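Project Report: Learning to Load Jars into a Tray from Hand-Held Gripper Demonstrations

Khôi Tăng and Mỹ Ung
Submitted 26/07/2019

1. Introduction

In our project we studied how a two-arm robot can learn a simple packing task from people. The task is to put closed glass jars into a tray with handles. We chose it because the jars have different heights and different lids, so one fixed grasp does not work well for all of them. Our supervisor also wanted a task where both hands are needed at some moment.

The usual way in our lab is teleoperation, and the arm is called Tallus. It gives clean data but it is slow, and new operators need a long time to become comfortable. For this reason we collected the demonstrations with hand-held grippers instead. The person holds one gripper in each hand and does the task directly at the table.

2. Data collection

We started in January with a pilot, and the pilot data was not used later. For the main set we had five operators. Each of them recorded 19 demonstrations, after up to six practice trials. Between the demonstrations the operator changed the order of the jars and the place of the tray on the table. We asked the operators to move at a normal speed and to stop for a short moment before closing the fingers.

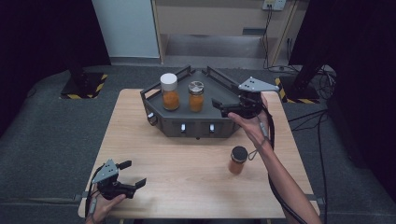
The cables were a bigger problem than we expected. When an operator crossed the hands, the cable pulled a little on the wrist and the motion became not smooth. We removed such parts by hand with the labeling tool Jemov, and this took most of our time in the spring.

3. Training and result

We trained one policy on all operators and five smaller policies, each on one operator only. The policy from all operators was more stable when the tray was turned. The single-operator policies copied personal habits. For example, the policy from one operator always approached the lid from the far side, even if another jar was standing there.

Most failures happened at the release. The robot opened the fingers too early and the jar landed on the raised wall of the tray. We think that the short stop before closing helped the grasp, and a similar stop before opening should be added to the instructions.

4. Future work

We would like to repeat the test with empty jars, which are lighter and slide more easily. The data is stored on the Sterkwood server in the folder of our group.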